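Stop deleting the slow ones

May 22, 2018

Most groups that collect manipulation examples from human operators apply a duration filter before training. The usual form is a cut at some multiple of the median episode length, with everything past the cut discarded as operator error. My position is that this filter removes the most useful part of the dataset, and that it persists mainly because it makes the summary tables look tidy.

The set I know best is the household clearing collection that we assembled under the Iturra project, with operators working in ordinary homes in Clenport. It holds 1,827 episodes after transfer checks. The task labels are coarse: pick up, move, discard. Operators used hand-held grippers with a camera on the tool, so each episode yields a wrist-level view and a jaw trajectory, and very little else. Our first processing script, inherited from an earlier bench study at Cilturlow, dropped 109 episodes for length. I reviewed all of them by hand over several weeks.

Of those, 17 were true faults, such as a recording left running after the task ended or a tracking loss that never recovered. The remainder were people doing the job. They approached an object, stopped, changed the wrist angle, tried a grasp, released, and tried again from another side. A bench operator with rigid blocks rarely does this. An operator in a home does it constantly, and the material being handled is usually the cause.
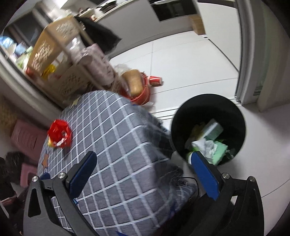
Consider thin plastic bags. A crumpled bag has no stable grasp point that can be specified in advance. Its outline changes on contact, and its apparent volume says little about where the film will bear load. Discarding one into a bin that already has waste in it adds a second difficulty, as the release height and the jaw opening both affect whether the film clings to a fingertip. A competent person resolves this with small corrections. Those corrections take time, and a duration filter reads time as failure.

The argument for the filter deserves a fair statement. Policies trained by imitation reproduce hesitation along with everything else, and a controller that has learned to pause will sometimes pause indefinitely. I have seen this on our own hardware and don't dispute it. The remedy, however, is to treat idle segments separately from corrective ones. Jaw state and tool velocity are already in the log. A segment with no tool motion and no jaw motion can be trimmed or down-weighted. A segment in which the operator opens the jaws, backs off and re-approaches should be kept at full weight, whatever it does to the episode length.

We relabelled a subset of 434 episodes on this basis, using the segment tool that ships with Stisameo. The labour cost was considerable. Agreement between labellers was good on idle segments and poorer on the boundary between a correction and a fresh attempt, and I would not claim that we have a clean definition of the latter. A boundary that is somewhat noisy is still preferable to a threshold that removes the behaviour altogether.

The same reasoning applies to where collection takes place. There is steady pressure to tidy a room before recording, to clear the floor, to empty the bin and to standardise the table covering. Each of these steps shortens the episodes and raises the yield per hour. Each also narrows the range of backgrounds, reach paths and contact conditions that the learner will encounter. If a site is to be used in the state in which people live in it, the collection protocol should say so in writing, and operators should not be paid by the completed episode. Piece rates select for easy objects as reliably as any script.

I would ask for two changes in how these sets are released. Publish the discarded episodes alongside the retained ones, with the reason code attached. Report the duration distribution before filtering as well as after. Storage is not a serious objection at these volumes. Our own discards from the November round go out with the next Iturra release, including the faults.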